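Planner keeps folding both arms in front of the head camera in narrow gaps
Clesel forum > Simulation > Motion planning

tarn_offset
Running the two-arm mobile base in Clesel sim, planner is Plarnuder with default costs. Going through a narrow gap between two wooden panels, base path is fine but the arms end up up front in the head camera view. Perception then loses part of the table I want to reach on the far side. Collision margin is 15 mm. Is there a setting for this or do I write my own cost term?

quillback
What does your head view look like right before the gap? And are you masking the robot's own links out of the depth cloud?

tarn_offset
Masking is on. View from the head with the base lined up:
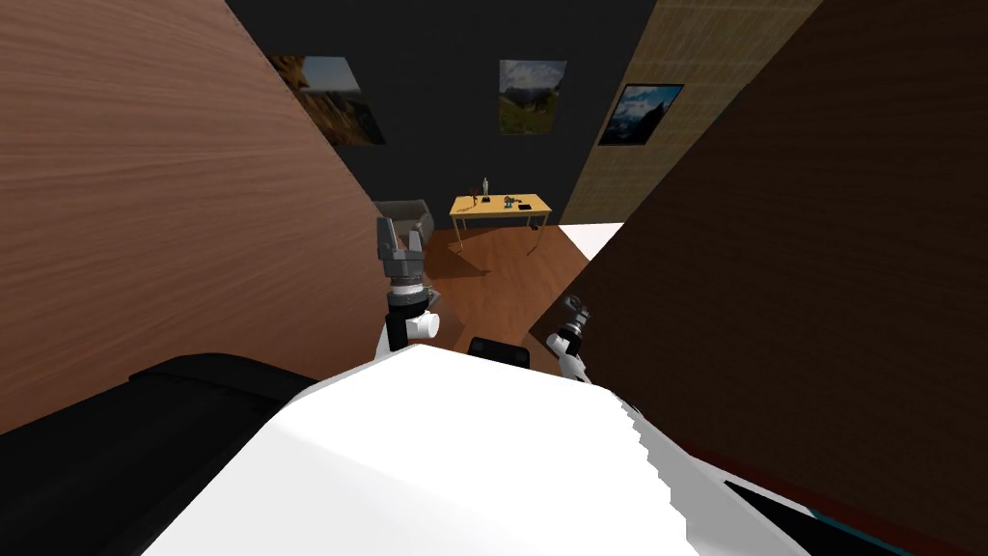
The planner returns a path in 300 ms, so I don't think it's struggling. It just doesn't know the camera exists. I logged 89 runs overnight and the table pose was dropped in 12 of them.

quillback
Then it's a cost problem. Add a visibility term on the camera cone and weight it low to start. Too high and the elbows swing out into the panels.

Mosspit
Disagree. A visibility cost slows every query down and you only need it in one spot. Put a fixed tuck posture in the task script before the gap and release it after. We did that with the Fudusbridge driver and stopped thinking about it.

quillback
Fixed tuck breaks as soon as you carry something.

Mosspit
He didn't say he was carrying anything.

tarn_offset
Not yet, but the next task is a tray. Tried the tuck on Sunday anyway. It works with empty grippers. Is the visibility term in the main branch or only in Siliņa?

quillback
Only in the Siliņa branch. It builds against the current release, but turn off path caching or you get old arm poses back.

Mosspit
I'd still keep the last good table pose in the tracker for a couple of seconds. You'll want that whichever way you go.

tarn_offset
Building the branch now. Will post the config if it holds up.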